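Week 4 handout: When the linen room gets a robot

Notes to go with the lecture, for those of you who missed it or were sitting behind the pillar. I've tidied my sentences a bit but left the detours in, because half of the exam conversation last year came out of a detour.

## Where we left off

Last week was packing lines, where the machine arrived and the whole room got rearranged to suit it. This week is the opposite kind of case. Tramdale is a mid-sized laundry and linen service, 66 people on the payroll, and when they brought in the Ornari hands last November they kept the tables, the carts and the shift times as they were. So whatever changed for the people there, you can't blame it on the furniture!

I spent a good while in that room with Su-chen Tsai, who has run the folding side for years, and with Hafþór Grímsdóttir from Hjaltested, the outfit that did the installation. They disagree about nearly everything and I liked them both enormously.

A word to keep in your head as you read: *handling*. In the old job descriptions at Tramdale it's a single line ("handles and folds flat goods"). Hafþór's task sheet splits the same line into 40 steps. Reach, settle, pinch, lift, check, and on and on. Su-chen read that sheet over lunch and said she'd been underpaid by 39 of them.

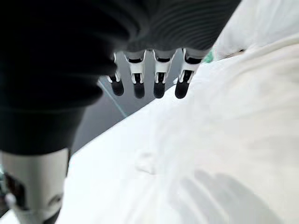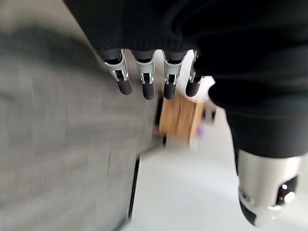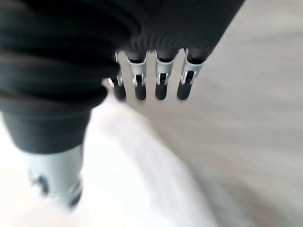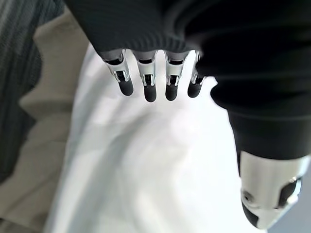 What I want to talk about is who gets to decide that a piece of cloth is ready to be picked up. At Tramdale that used to be so quick that people didn't think of it as a decision. You grabbed the thing. Now look at the last of the four, with the fingertips over the white cloth and those long soft wrinkles running across it, the beige fabric lying right up along its left side. A person at the table sees one item and its neighbor. For the system, where one ends and the next starts is a question somebody has to have settled in advance, and at Tramdale the somebody was Su-chen's crew, who spent weeks being asked to explain things they'd never had to say out loud (where do you pinch? why there? what if it's bunched up?).

## The new work

Management called this period "support." It didn't have a pay grade. The folders on the early shift kept their regular targets, 648 pieces per shift for the table, and did the explaining on top of that. When I asked about it I got two answers:

- Hafþór said the explaining was temporary and would shrink as the setup matured.
- Su-chen said it had shrunk for the easy stuff and grown for everything else. Fitted sheets, mixed loads, anything with elastic.

I think they're both right, and I'd like you to argue about it in section. Our reading by Gretlow (chapter 4, the one with the terrible photocopy) calls this "residue work," meaning the part of a job that's left once the predictable part has been handed over. Residue work tends to be harder per piece and harder to count. If your bonus is tied to pieces, you can see the trouble coming.

## Skill, and who notices it

A thing I keep going back to in my notebook: the newer hires at Tramdale learned to fold partly by watching the older ones do the boring loads. Pillowcases, mostly. If the boring loads go to the hands, then a new person's first day starts with the awkward ones. Su-chen has begun holding back a cart of plain items each morning just so the trainees have something to practice on, and she does it without asking anybody. Is that waste? Is it training? On the shift report it shows up as idle machine time, so somebody upstairs is going to have an opinion sooner or later.

There's good news in there too, and I don't want to skip it. Two of the folders had bad wrists, and they told me they go home less sore. One of them moved over to setup and loves it. She says it's the first time at work that people have written down what she said.

## For section

Read Gretlow, chapter 4, and skim the Tramdale task sheet (I'll put a copy in the folder). Then come ready to talk about these:

1. Pick any three of the 40 steps. Who knew how to do them before the sheet existed, and who gets credit for them now?
2. How would you rewrite the 648 target for a table where the simple loads are gone? Show me your reasoning, even if it's messy.
3. Should Su-chen's practice cart be on the official schedule? Think about what she gains and what she loses if it is.

Short response paper, one page, double spaced. Email is fine, paper is fine, under my office door is fine if it's before 5 p.m.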